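Before you bring the grippers into your own shift, have a good long talk with the people who have been doing the job by hand. We didn't the first time, and I still hear about it from the linen room at Irnance! Their sorters know which knots come loose and which bags split, and all of that has to find its way into how you teach the task.

## Setting up a sorting session

1. Clear the old log in Prarix and open a new one under the sorter's own name, so the credit lands where it should.
2. Lay the cover on the table and pull it fairly smooth (a crease or two won't hurt).
3. Put down a mixed pile, with cloth and tied bags together, the way it comes in on an ordinary day.
4. Open the jaws wide before you come in over the table, then go slowly. Slower than that, even.
5. Stop after 20 tries and change places. Wrists get sore, and a tired hand teaches tired habits.

Our sorters now spend part of each day teaching and checking, and less of it bending over bins. Some love it, some miss the chatter of the old line, so we kept the shared coffee break, and I'd urge you to do the same.
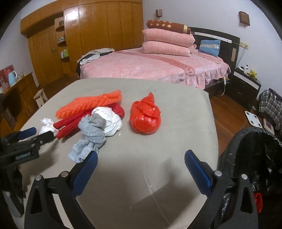 *Written by Branwen Mostyn, with floor notes from Man-sik Son | January 27, 2019*

Leave the tied bags for last if you're new, and grip below the knot. Questions can go to Man-sik until the February training.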